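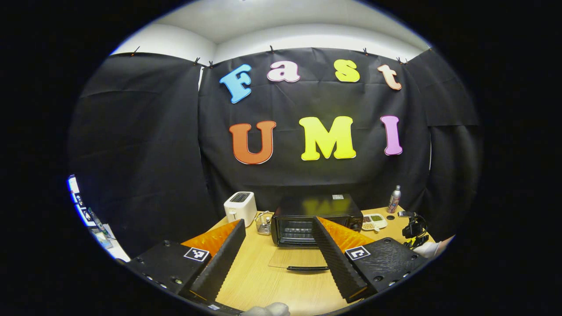 The kitchen station with its black backdrop, toaster, toaster oven and food tray, as seen from the hand-held gripper.

Planning for a second station
Oct 24, 2024

We're getting a second station! The Kendutora budget came through this month, and the first thing on the list is another pair of hand-held grippers so two people can record kitchen tasks side by side (no more waiting for a turn at the one table). Ehsan Ghauri has been comparing quotes from Kiker and Tanui, and the gap is smaller than we expected: $783 for a complete gripper with the camera mount fitted, or $700 if we print the finger supports ourselves. We're leaning toward printing, and the money saved can go into spare finger pads, plus a box of marker stickers.

The backdrop and table are easy, and toasters are cheap. Cameras are the part to watch. Hullavar is quoting 5 weeks on those, so we want the order in before the end of October, with 2 extra memory cards and a charger added on. The robot arm itself stays in next year's plan, and we'd love to see it come forward if shipping costs less than we set aside.

If your group has a task you'd like to try at the new table, send it to Ehsan with a list of the props you'd need. Small appliances are very welcome, and so are odd ones!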